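7.4 Gripper Contact and Stall Faults During Two-Arm Box Work

This section covers fault 58 (Gripper Stall) and fault 40 (Arm Proximity) on the Istus two-arm station running Giruvo control software. Both faults show up most often in tasks where the two grippers work at the same open box, such as folding flaps.

CAUTION: Fault 58 stops the arms but leaves motor power on. A stalled gripper can move when the fault is cleared. Keep your hands out of the box and away from both grippers until step 3 is done.

When fault 58 appears:

1. Do not press Resume. The controller will try to finish the last move with the same grip force, and the fingers may tear the cardboard or pull the box off its mark.

2. On the Giruvo screen, open Arms > Status. Note which arm reports the fault and the finger gap shown for each gripper. Write both down before you go on. The values are erased at reset. 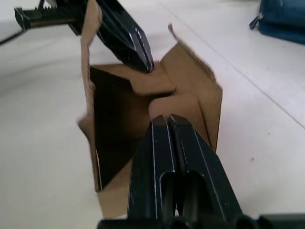
3. Press the stop button on the station and wait 7 seconds for the brakes to set. The status light changes from amber to solid red.

4. Check the fingers and the toothed rack of the gripper that reported the fault. Remove any cardboard fibers with a dry brush. Do not use compressed air, which can drive dust into the rack housing.

5. If a flap is caught between the fingers, turn the manual release a quarter turn to open them. Do not pull the flap out by force.

6. Look at the box. Replace it if a flap is torn or has gone soft along the crease. A worn flap bends under the fingers and is a common cause of repeat stalls.

Note: On stations fitted with the Magesa finger set, the manual release is on the opposite side of the gripper body and turns the other way.
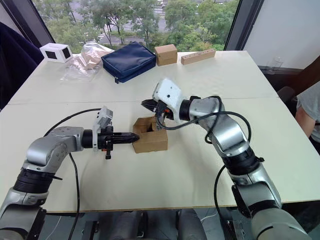
7. Check that the cable on each arm has slack at the wrist and elbow. A tight cable adds load to the wrist and can trigger fault 40 even when the arms are well apart.

8. Release the stop button. Select Jog, set speed to Low, and back the arms away from the box one at a time. Move the arm that is higher above the table first.

9. Run Home Both Arms. If homing completes, reload the task and run one cycle at low speed before going back to normal speed.

If the fault comes back:

Open Task > Limits and check Grip Force. The factory value is 400. Tasks imported from Drorken controllers keep their old force setting, and it must be entered again by hand.

If the force value is correct and fault 58 returns on the next cycle, take the station out of use and send the log file to Istus service with the notes from step 2. For fault 40 with no visible cable problem, go to 7.5, Checking Arm Calibration.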